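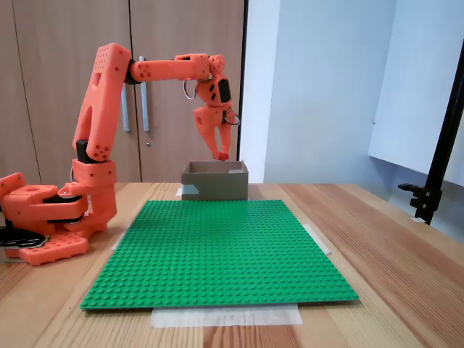
How often should I oil a wood tabletop?
Twice a year is plenty for most homes, and I'd do a third coat only if the surface gets wiped down every day.

Treloar Table Oil

I started mixing this stuff for my own kitchen table, which came out of a farmhouse sale near Sesidstead and had been scrubbed with something awful for years. The grain was gray and furry and it drank up anything I put on it. I tried the hardware store oils, and they either stayed sticky for a week or made the whole kitchen smell like a boat shed. So I got stubborn about it, and after a long winter of ruining scrap boards I had a blend I liked (my test boards are still holding up the tomato plants).

It's a linseed and beeswax oil, fairly thin, with a little orange peel in it for the smell. It goes on with a cotton rag. You rub it in along the grain, wait 20 minutes, wipe off everything that's still sitting on top, and then leave the table alone overnight. Please do the wiping! Nearly every email I get about a tacky table comes from someone who left the extra on.

What you get

One 200 ml bottle and 2 cotton rags, packed in a cardboard sleeve. A bottle covers a six-seat table with one coat and leaves you enough for a cutting board or a couple of chair arms. Bare, thirsty wood will take more, so order two if you've just sanded.

Does it change the color?

A bit, yes. Pale woods like ash and maple go warmer, oak goes a shade darker, and walnut looks the way it does when you wipe it with a damp cloth. Try it on the underside first. If you want to keep pine looking pale, I'd get the Brista white oil from my shop instead, which has a touch of pigment in it.

Will it work over varnish?

It'll just sit there and smear. If water beads up hard on your table and you've never waxed it, you've probably got varnish or lacquer, and you'd need to sand it back before any oil can get in. I use a 120 grit and then a 180, and I stop there. Going finer closes up the surface and the oil doesn't soak in as well.

About the rags

Oily rags can heat up on their own when they're balled up, and they can catch fire. Lay them flat outside until they're stiff, or drop them in a bucket of water, and then throw them out. I put a card about this in every box and I'm repeating it here on purpose.

Dušan Tichý at Fondar, who fills and labels the bottles for me, has switched us to a screw cap with a pour spout. Older bottles with the cork are the same oil inside. The next batch ships in May, and you can add your name to the list at checkout if the size you want is sold out.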